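Tema 3. El color azul y sus problemas
Apuntes de Historia de los Materiales, segundo cuatrimestre

Se ruega leer estos apuntes antes de la clase del lunes. La experiencia de cursos anteriores indica que se leen en el pasillo, de pie, y a veces en el pasillo equivocado.

El azul llegó tarde a casi todas las paletas. Los ocres se recogen del suelo; el azul hay que comprarlo lejos, molerlo mucho o fabricarlo. El ultramar se obtenía del lapislázuli con un proceso tan pesado que los contratos de pintura llegaban a fijar la calidad del pigmento. El pintor desconfiaba del boticario y el cliente, del pintor.

El cobalto teñía vidrios y vidriados desde mucho antes de que se supiera qué era. Los mineros alemanes culpaban a los duendes (Kobold) de un mineral que no daba plata y sí arsénico. De ahí el nombre, que entra en el examen. Los duendes, no. 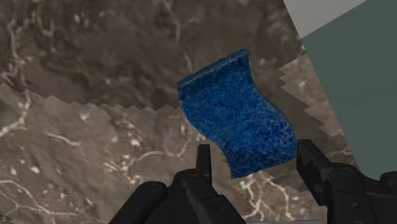

Fisturley

Conviene distinguir tres cosas que en las entregas aparecen revueltas:

Pigmento: partícula insoluble que se dispersa en un medio.
Colorante: sustancia que se disuelve. El índigo es un caso incómodo y lo veremos aparte.
Esmalte (smalt): vidrio de cobalto molido. Si se muele grueso, conserva el color; si se muele fino, palidece. En óleo tiende a volverse gris con los años, como el profesorado.

El moteado de una superficie azul no basta para identificar el pigmento. Hace falta microscopio o análisis químico.

Lectura obligatoria: páginas 166 a 170 del manual. Quien solo lea la 166 se quedará en los duendes.

Ejercicio: comparar ultramar y esmalte en un máximo de 70 líneas. Se entrega en papel, en el casillero 19.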